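Notebook, 8/1/26
Trememis bench, two-arm planner, mixed end effectors

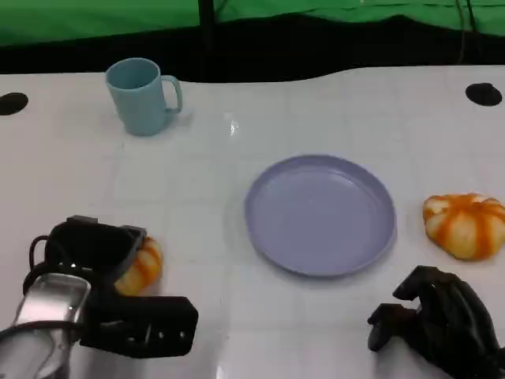 Why does the planner need a separate grasp model for each arm when both arms share one scene estimate?
Because the scene estimate only says where things are and what shape they have. What counts as a good approach depends on what is doing the grabbing. A parallel jaw wants two opposing faces and a clear lane for the plates. The fingered hand wants room above the object and some freedom in wrist roll. Same pumpkin, completely different list of candidates.

Got the split working in Fornia this morning and I'm really pleased with it! Perception publishes one object list, then each arm gets its own sampler, and the scoring happens after that in a shared step. Before this we had one sampler with a pile of if-statements for the hand and every fix for one side broke the other.

Settings for now: 2,000 candidates per object per arm, keep the best 20 after the collision check, pass 3 to the trajectory planner. Could probably go lower on the first number for the mug. The handle side eats most of the good scores anyway.

Things I noticed on the perception side:
- Glare on the white tabletop still punches holes in the depth. The filter from April fills them, but it also smears the plate rim. Rim height matters a lot for the jaw, so I'm masking the fill near object edges.
- Striped pumpkins are great for tracking. Tons of texture, pose hardly jitters even when the gripper covers a good part of one.
- Round black holes in the table came back as "object, flat, dark" again. Added them to the static map so they stop getting proposed as grasp targets (the planner was very keen on one of them).

Arm assignment is still greedy: nearest arm wins. Fine for a pumpkin on each side, bad for the plate, where either arm is plausible and the choice flips between replans. Want to try a small switching cost, the way the Ellwood branch does it. 2 lines of config if I'm reading it right, plus a test.

Also the replay tool now draws rejected candidates in gray with the reject reason on hover. So useful, try it! Found a sign error in the hand's wrist limit in one sitting.

Next: switching cost, rerun the Bedandale log set with the new mask, check whether the jaw collision mesh includes the cable loop. I think it doesn't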